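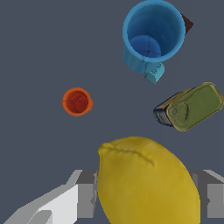
A blue cup with a small, pale cyan tab at its lower edge.

The Long Life of the Shared Table

The dining hall at Hassanpour opened its doors to residents of the river district in a November of heavy rain, in a building that had previously stored grain. Its founders intended it to run for a single winter. It has served a midday meal ever since, and its records, kept in bound ledgers until the present decade, are among the most complete of any communal kitchen in the region.

Those ledgers form the basis of a study by the historian Kamran Alipour, whose interest lies in how towns feed people outside the home. Alipour has spent four years reading the accounts of dining halls, canteens and workers' kitchens in three valleys. Many were founded by mills or rail yards. Others grew out of mutual aid societies that collected a small weekly fee and gave their members a hot meal in return.

"The menus are the least informative part," Alipour writes in the introduction to the study. "Soup is soup. The seating plans show how a town understood itself."

At Eseck, where the hall was attached to a paper mill, the plans show 29 long tables arranged by department. Pulp workers sat nearest the kitchen and clerks nearest the windows. Apprentices were placed at the ends of the benches, where they could be sent for bread. The arrangement remained in force until the mill changed owners, after which the tables were turned to face the other way and the departments were allowed to mix. Complaints about the change fill seven pages of the house book. Most concern drafts.

The hall at Hassanpour never assigned seats. Diners took a place as they arrived, and late arrivals stood until one came free. At its busiest the kitchen served 632 meals in one day, a figure entered in red ink and underlined twice by the cook on duty. 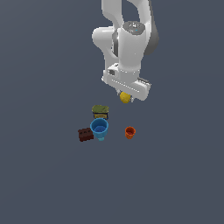 A white robotic arm with a gray disk-like cap near the wrist.

Tableware presented its own difficulties. Early halls expected diners to bring a bowl and spoon from home, and the rules at Eseck required each item to be marked with its owner's initials. Disputes were frequent. When the halls began to supply their own dishes, they chose heavy, plain pieces that could be stacked and replaced without much expense. Breakage was charged to the table as a whole, a practice that seems to have encouraged a certain amount of watchfulness among neighbors.

The decline of the halls is usually explained by rising wages and shorter trips home. Alipour accepts both causes but adds a third. As kitchens in private houses improved, the meal at noon lost its standing as the main meal of the day. Families moved their cooking to the evening, and the halls, whose staff went home at four, did not follow them.

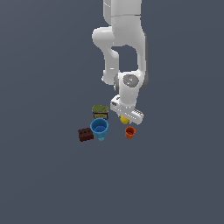
Several towns have since attempted a revival. The best known is Drekametti, a hall established in a former school gymnasium under the direction of Lenni Seppälä, who trained as an architect before turning to public catering. Drekametti serves dinner as well as lunch and charges one price to all. Seppälä has kept the long tables of the older halls but shortened the benches, so that a person may leave without asking an entire row to stand.

"People will sit beside a stranger if they know they can get up again," Seppälä told the members' meeting held on 4/21/19, according to the published minutes.

The same minutes record a lengthy exchange on the subject of noise. The gymnasium has a high ceiling and a hard floor, and older members reported that conversation was difficult after six o'clock. Felt panels were approved for the north wall. A proposal to set aside a quiet table was sent back for further study and has not yet returned to the agenda.

A smaller hall at Cedow follows a different plan. Meals are cooked by residents in rotation, and the table is set for whoever has signed the sheet by the previous evening. Guests are welcome if a member adds their name.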